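Review: The Gekier Long Draft, a writing program for nonfiction books

Reviewed by Ghizlane Zaki
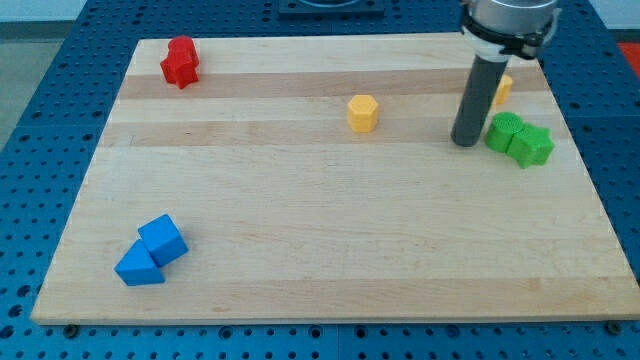 I write narrative nonfiction, mostly about small towns and the people who work in them, and I have used a plain word processor for most of my career. My last book, Nultwood, took four years and left me with 140 interview transcripts in one folder. When I started the next one I wanted something that could hold the reporting and the manuscript in the same place. I bought Long Draft in December and have now written two full sections in it.

The program opens with three columns. Sources are on the left, the manuscript is in the middle, and notes are on the right. You can close either side column. I leave the sources open when I am drafting and shut both when I revise.

Importing was the first test. It took in all of my transcripts in one go and kept the speaker names and time stamps. Scanned court papers were harder. The text search works on clean scans, but anything typed on an old machine came through with so many errors that I ended up retyping the passages I needed.

The feature I use most is the source link. You highlight a sentence in your draft, press two keys, and attach it to the line in the transcript it came from. When you move the paragraph to another chapter, the link goes with it. At fact-checking time you can print a list of every linked sentence with its source next to it. For my current manuscript that list has 3,437 entries. On Nultwood I built the same kind of list by hand, and it took most of a summer.

The outline view is less useful. Chapters are shown as cards, and you can drag them around, but a card only holds a title and a short summary. I wanted to see dates on them. My book follows one family over several decades, and I kept a separate timeline on paper the whole time.

I asked Ruan Coetzee, who edits my books at Platine, to try the comment tool. His comments showed up in the right places and I could answer them one by one. Tracked changes were a different matter. When he sent the file back from his word processor, his edits to the endnotes arrived as plain text and I had no way to accept or reject them. We went back to sending chapters as ordinary documents.

Backups run every ten minutes while you work. I have had one crash, late at night with a long chapter open, and lost a sentence or two.

The program costs more than its closest rival, Mkhize Notebook, which I used for a month before this. Mkhize is faster to learn and has a better phone app. It has no source links, though, and its search slows down badly once the folder gets large. For essays or a short book I would pick Mkhize and save the money.

The manual is short and leaves out the endnote settings. Look under Export, then Page Style. Also, change the default font before you import anything, or you will be changing it file by file later.

Rating: 4 out of 5. I am keeping it for the rest of this book, and I'll look at the endnotes again when the next version is out.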